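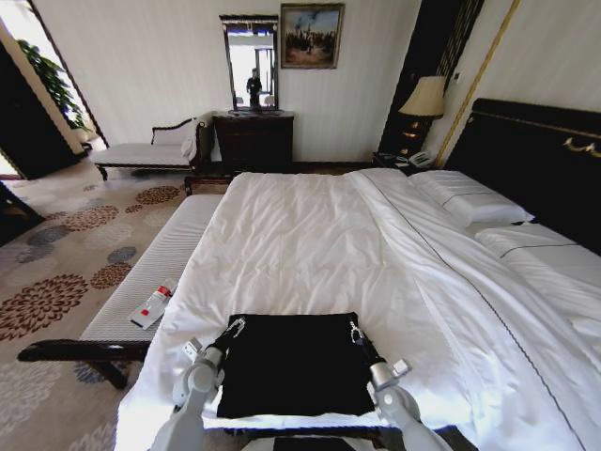 Grippers at the far corners, black cloth on the duvet.

Follside, 23 July 2024

The rules for the folding event ran to 48 pages, and the word "bed" appeared in them twice. We had practiced on tables since December. A table does not sink when you press on it. On the first morning we were given the suite, with the duvet already on, and a sheet to sign saying we would not move the furniture.

I had the logging job. I sat on the carpet with the laptop and read out the joint currents, and my teammate wrote down whatever I said, including once when I asked for water.

The first fault was height. Our software, Pamance, took the surface as a plane and fitted one through the camera points. A duvet is not a plane. The fit came out 9 millimeters too high on the left side, so the left gripper closed on air and reported success. It reported success by design. I had written that function in my first week in the club, and it checked that the fingers had been told to close.

We argued over it for a while. The team captain wanted to lower the target and let the fingers push into the bedding. I wanted to rewrite the check. The rules allowed a code change between rounds but only one, and the judge from Grīnberga had a form for it.

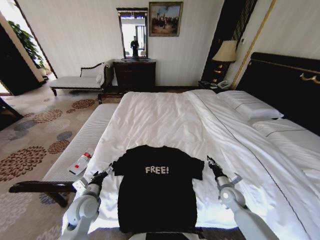
The captain asked which fault I would be more ashamed of. I said the check. She said that was a different question from which one would cost us the round, and went to get the form.

We lowered the target. On the next attempt the fingers pinched the shirt and the duvet together and lifted both. The log shows a load on the left wrist that I had never seen in the lab. I read it out. It was written down. The attempt ended at 532 seconds when the captain pressed the stop, and the judge asked us to smooth the bedding before the team from Custness came in.

I did the left side. The cover was thicker than I had expected, and when I took my hand away the dent stayed for a time and then came up slowly. I pressed it again, in the same place, and watched the live plane on the laptop go down and come back.

"Leave it," the captain said. "They have their own left side."

I saved the log and started on the check.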